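Notebook, Sindasero bench, January, morning into early afternoon

Continuing from the surface trials. Topic for this entry: white tabletop, how it cleans, how it takes marks, and what the small soft items leave behind on it. Struan wants a recommendation before the second table is ordered from Girard. Bohumila has the earlier notes on the gray top and I am not repeating those here.

Setup
Black pleated curtain drawn fully across behind the table. Left it drawn all morning. With the curtain half open the window puts a bright stripe over the back edge and smears cannot be judged there. With it closed the white surface reads evenly enough to see a fingerprint from standing height.

Overheads on, both rows. Side lamp off.

Table wiped down at 9:15 with plain water and a lint-free cloth, then dry cloth. No detergent on the first pass.

Residue checks
Sponge, green. Rinsed, wrung out by hand, set down for 5 minutes, lifted. Leaves a damp rectangle with a slightly darker outline where water collects under the rounded edge. The outline dries last. After drying, nothing visible. Rubbed the spot with a white cloth to check for dye transfer: none on the cloth. Repeated once with the sponge less well wrung. Outline took much longer to go and left a faint ring, presumably mineral from the tap. Ring came off with one pass of a damp cloth.

Note for Carter: wring the sponge until it stops dripping and then once more. The ring is from the water. We do not need to change sponges.

Bowl, salmon pink. Washed, towel dried, placed upright. No mark. Slid it the width of the table under light hand pressure, no mark. Slid it again with a pinch of grit from the window sill underneath and got a hairline scratch, visible only when I crouched at the left front corner. Scratch does not catch a fingernail. So the grit is the problem, and the answer is to wipe the underside of anything that has been on the floor or the sill before it goes on the white.

The bowl rolls slightly on its base if nudged, then settles. Carter thinks the base is warped. I put a straightedge across it and could not see a gap. Leaving it.

Ball, yellow. Dropped from hand height, no dent. It wanders. The table is not level: released near the middle, the ball drifts toward the front every time. Bubble level confirms a small fall to the front. Shimmed the two front feet with folded card as a stopgap. Ball now stays put when placed gently. Need proper shims; Noémie says there is a bag of the Anberg wedges in the lower drawer but I found only the empty bag.

Cleaning products
Tried Irnotix spray on the back right quarter only, two pumps, wiped at once. Leaves a film. The film is not visible straight on but the sponge drags on it noticeably compared with the untreated side, and it picks up dust. Second wipe with water removed most of it. I would not use it on this top. Plain water for daily wiping, a drop of dish soap when something sticky has been on it, rinse wipe after.

Soap test: one drop in a bowl of warm water, sponge, wipe, rinse wipe, dry. Clean, no drag. Fastest of the methods and the cheapest.

Old marks
There is a gray scuff near the right edge from before these trials. Bohumila's notes have it down as item 404 in the damage list, "cause unknown". Soap did nothing. Dry melamine block took it off in a few strokes but left the patch duller than the rest. Do not use the block again on this surface without asking.

For comparison I wiped down the old side bench as well, the one with the 1979 inventory plate screwed to it. It hides everything: rings, grit, the lot. Good for gluing and bad for checking whether anything is clean. Keeping it for messy work.

Shadow and glare
Tanner asked whether the white is too bright to work at. After more than an hour at it my eyes were fine with the overheads, not with the side lamp added. Pale items are harder to pick out against it than the green or yellow. Soft shadow under the bowl is useful, since it shows straight away whether the rim is sitting level.

Recommendation (draft, for Struan)
White top acceptable. Water or weak soap only. Wipe undersides. Level the frame before first use. Ask Girard whether the edge can be supplied with a rounded corner, as the present front corners are sharp on the wrist.

Still to do
Repeat the tap water ring with filtered water.
Leave the damp sponge down overnight, once, on the back right quarter.
Find the wedges or order more.
Ask Bohumila where the test patch on the gray top was.

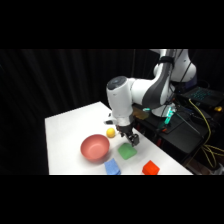

White top with bowl, sponge and yellow ball, curtain closed.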